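From: Gwilym Bowen
To: Flelau judo list
Subject: Re: weigh-in limits for May

Cadi Probert wrote:
> Do the under-70s still get two attempts on the scales, and is
> the 100 kg class staying separate from the open?

Two attempts, both inside the same half hour. The 100 kg class stays separate – the open needs its own entry form, and Hartmut Sperling has the blanks. 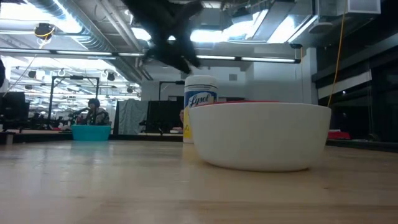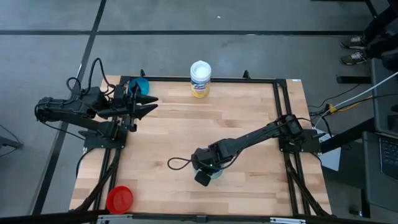 Judogi are weighed separately and no allowance is made for them. Anyone over the limit on the second attempt moves up one class if the draw is still open, otherwise the entry lapses. Licence numbers go in the left column of the form. Mine came back last year because I wrote 277 in the club box.

Keith Katene is refereeing mat 2, so send rule queries to him.

Gwilym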